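Clikbridge equipment planning meeting, January
Present: Zdislava Baláž (chair), Ulla Midtbø (minutes)
Start: 10:00

1. Budget position
Zdislava reported 1490 dollars left in the equipment line for the hand-held grippers. Anything not committed by the end of the month goes back to the general fund. The request for a second charging cabinet is put off until the next budget.

2. Quote from Fluvik
Fluvik has quoted 316 dollars per set for replacement fingers, with pads already fitted. Shipping is extra and was left off the quote. Ulla to ask for the full price in writing, and whether pads can be bought on their own. 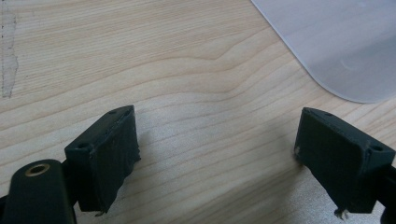 3. Replacement parts
Zdislava would like to order two sets now and hold one as a spare. Ulla asked if new pads alone would do, as they cost less and the fingers themselves have given no trouble. The pads on both fingers have worn edges, and the left one is chipped and ragged along one side. There are frayed bits at the bottom as well. Agreed to price both options before ordering – pads only if Fluvik will sell them separately, full sets if not.

4. Work tables
Åberg can supply matte table mats. Glare off the tabletops was raised again by the people reviewing the recordings. One mat to be bought as a trial, paid from supplies.

5. Clernora service plan
The plan renews in March. Zdislava thinks it is poor value because it leaves out wear parts. No decision. Ulla to bring last year's repair list to the next meeting.

Next meeting: February, same room, 10:00.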